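Stellimness opens its shared office on the old Mateos floor, brick wall and all

Apr 23, 2021 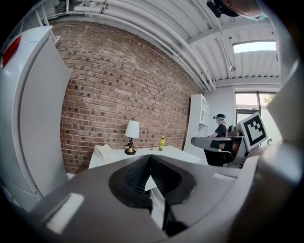 Leave the brick alone, Lewis Shearer told us on the first walk-through, and he said it again every time a paint chart came out. He wanted people to come in, put a bag down and feel like the place had been there a while before them. He got his way, and I'm glad he did.

So, hello from all of us at Stellimness! I run the front desk and I do most of the talking here, so I was handed the job of writing our announcement. We're opening a shared office for small firms and people who work on their own, and it takes up the whole floor that Mateos used for its showroom. Bookings are open from today.

I'll start with the wall, as everyone asks about it. It's red brick with darker ones scattered through it, some of them nearly black, and no two stretches look the same. We had a quote in February to cover it in white board and I'm very happy that piece of paper went in the recycling. The ceiling is white, pipes and all. We talked about hiding those too - a dropped ceiling would have made the place a little quieter - but it would have cost us height and a good deal of the daylight, and I'd take the daylight any time.

The desks are white and plain. You get a proper desk phone (yes, with a handset, and yes, people have already teased me for it) and a table lamp with a white drum shade. The lamps were my pick. I went through a lot of catalogs before I found one with a bit of brass color and a round gold foot, and I wanted something that looks like it came from somebody's living room. The overhead lighting is fine for a meeting, but at the end of a gray afternoon a small lamp is much kinder on the eyes.

The furniture plan was drawn up by Tatari, who had us moving paper rectangles around a floor plan for most of a morning. Their rule was that a desk should start out with very little on it. Bring your own plant, bring your own mug, bring the photo of your dog. There's storage if you want to clear everything away at night, and if you'd like to leave it all out on a permanent desk, that's fine with us too.

Now the practical part. A day desk is $75 a week, and that covers the phone line, the lamp, coffee, tea and the meeting room for up to 2 hours a week. Permanent desks are priced by the month and I'll happily send you the sheet. We've kept 5 desks aside for people who are just starting out on their own, and they get the first month at half price. Tell me a little about what you do when you write in, a couple of lines is plenty.

The floor is 1,000 square feet, so it's small, and we mean to keep it that way. You'll know everyone by name by the second week. Phone calls at your desk are welcome, but if you're going to be on for a long one, please take the meeting room and close the door.

Ostix is looking after the booking page, where you can pick a desk, change your days or cancel. If the page gives you any trouble, just call the front desk and I'll put you in by hand. I still keep a paper book next to me, which Lewis thinks is very funny.

We'd love to show reporters and neighbors around as well. Visits are free, they take as long as you like, and there's usually coffee going. Please call ahead so I can be sure somebody's here to let you in - the street door stays locked and the bell is a bit temperamental.

Press questions, photo requests and desk bookings all come to the same place: Stellimness, front desk.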